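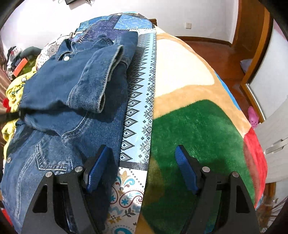 Denim jacket on the quilt, fleece still spread out beside it.

July, a little after 2 in the afternoon

I'm doing the whole bed today. Everything with a pattern, everything that's been living in the closet under something else, all of it out in the daylight where I can see it. I should have done this in May but I'm so glad I didn't, it's the best possible thing for a hot afternoon with the fan going!

The jacket came first. I'd forgotten how good the fading is along the seams (you can't buy that, or you can, but they charge you for it). It needs a proper fold with the sleeves in behind, and I keep getting one sleeve across the front and then stopping to look at the quilt underneath. The light blue strip with the dark diamonds is still my favorite part of that quilt. Then there's the white panel with the paisley curls in teal and mustard, which I used to think was too much, and now I think the whole thing would be dull without it. Funny how that changes.

The green fleece is staying, even in July. It is the softest thing in this apartment and I don't care that it takes up half a shelf.

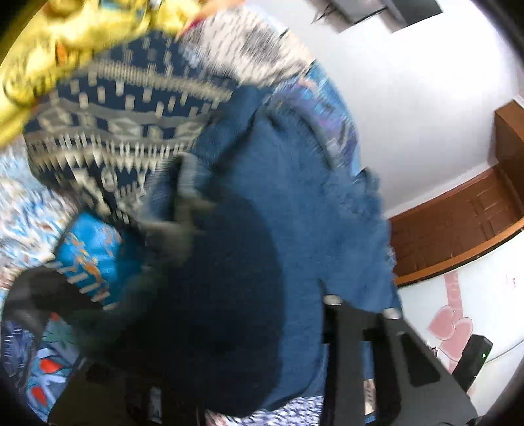

Simen

Later, 6 or so. The pile got bigger before it got smaller. More blue, because apparently that's all I own, and then the navy one with the cream and gray pattern, all those rows of little dashes and pointed triangles. I could look at it for an hour. I want to copy the triangle row in my notebook and try it as a border on something, a pillow cover to start with. There's a fabric store in Neven that might have a navy close enough. And the yellow! I'd pushed it up in the corner and it lit up everything next to it. Yellow next to navy, write that down, use that.

Sorting so far: denim folded flat at the bottom, prints on top of that with the pattern facing out so I can find them. The big soft things go on the high shelf. One bag is going to the thrift place on Bautista and I've only taken two things back out of it.

Still to do: the pillowcases, and that drawer. Dinner first, leftover rice with an egg on it. Then I'm putting the quilt back on straight and sleeping under it with the window open.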